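Speaker notes - open day talk, simulation room
Craddock building, March 2023
Speaker: Lleucu Gwilliam
Slides: Afiq Hartono

Start when the second group is seated. Welcome them, give my name, say I work on the simulation side at Boltau. Fire exits are the two doors at the back. Phones on silent, questions welcome at any time.

Ask who has already been to the workshop floor with Osian. If most have, skip the next paragraph and go straight to the part about testing.

For those who haven't: Asta is our handling robot. It picks things up from one place and sets them down in another. Osian Sayce runs the demonstration downstairs and will let you stand at the line and watch a full cycle. The machine there is the real one. In this room we work with the model of it and the model of the place it works in.

Testing. Before a new motion goes onto the robot, we run it in simulation. A mistake on the floor can bend a part or stop the line for a day. A mistake in here means we press reset. Eifion Bowen writes most of the motions and he will be at the left-hand desk if you want to see code.

Mention Listholm. They sent 7 people to our last open day in January and they asked why our simulated views look so bare. Good question, and I said I would put it in the talk this time.

The answer is that we add only what the test needs. Color, labels and surface texture take time to build and time to draw. If a test is about shape and clearance, gray is fine. If a test is about a camera finding a part by its color, then we have to put the color in and get it right. Eifion keeps two versions of some models for this reason.

Next slide. Leave it up while I talk. Give people time to look before I start.

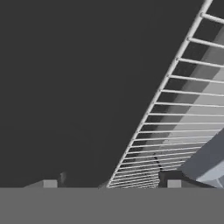

Slide 2. Simulated view, low down and close to a white grating, with a plain floor and dark background.

Point to the rungs. High up they are wide apart and they look thick. Follow the rail down and they close up until they are a stack of thin lines near the floor. It's a matter of perspective, but it catches out new people, who think the model has a fault in it. Ask the group where they would measure the gap if they had to. Someone will usually say the top. Then ask how they would do it at the bottom.

Point to the two light-gray blocks along the floor line, one on each side. Say that a person picks out the left one quickly, with the dark background behind it. The right one sits between darker and larger shapes and takes a moment longer. Software that looks for edges has to cope with both.

Say a word about light. It is even and soft in this view. A real workshop has windows, and the light moves during the day. We test for that separately and I won't cover it here - Ieuan Wogan has the lighting work and can talk about it at the coffee break.

Limits. Be plain about this part. A simulation is only as good as the numbers we put into it. Friction is the hard one. So are cables, and anything soft. We have had motions that ran clean in here and needed changing on the floor. When that happens we measure the real thing, correct the model and run it again.

If there is time, let two visitors take the controls at the right-hand desk. Afiq will set it up. Seven minutes each, no more. Let them turn the view themselves, and don't correct them unless they ask.

Questions I expect:

Does it replace people? Say what the job is here: Osian's crew load the line, check the parts and decide when to stop it. Don't guess about other companies.

How long does a test take? Depends on the motion. Short ones we can run while they watch.

Can schools visit? Yes, send them to the front desk for the form.

Close by thanking them for coming. Next group goes down to Osian, this group goes to coffee. Afiq to reset the slides to the title and switch the desk back to the start position.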